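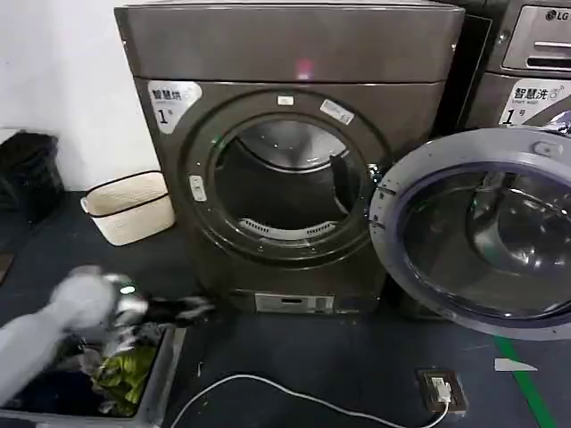 My mother-in-law's rule is that a washing machine door stays open until the next load goes in. My rule, for most of my adult life, was that an open door is something you walk into while carrying a basket. We have been married, the three of us, for 17 years.

I used to think of the open door as a moral failing. You finish a job, you close it up. Cabinets, drawers, the refrigerator. Then I moved my shirts into a gym bag one March and a coworker asked if I had a dog. I did not have a dog. I had a front loader with a rubber gasket that had been sealed up damp since Christmas, quietly working on something.

So I am a convert, with a convert's complaints. The first is that the round door was designed by someone who lives in an airport. Swing it fully open and it takes over the next machine, the walkway, and one of your knees. Put a washer and a dryer side by side and you'd better find out which way each one hinges before you pay for delivery. I paid the Rizk Appliance people 700 dollars for a pair whose doors open toward each other like two men trying to shake hands in an elevator.

Anas Sfeir, who runs the laundromat on Vandale Street, labels every machine with a number and what it does. I thought this was fussy until I watched a grown man feed a wet comforter into a washer for the second time and wait for it to come out dry. The two look like sisters. Same finish, same porthole, same air of knowing better than you.

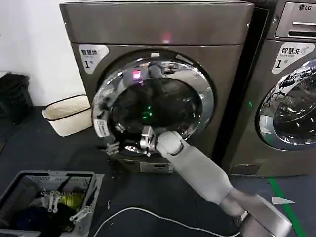

The second complaint is the handle, or the lack of one. Somewhere along the line it was decided that a handle spoils the look, and now we all hook our fingers around the rim and pull, hoping the lock has let go. It clicks when it feels like it. You stand there in your socks, tugging, with the cycle over and the little light still on – and you can't even slam anything.

I still leave it open. I also wipe the gasket, clean the lint filter, and have a bruise on my left shin that I've stopped explaining to people.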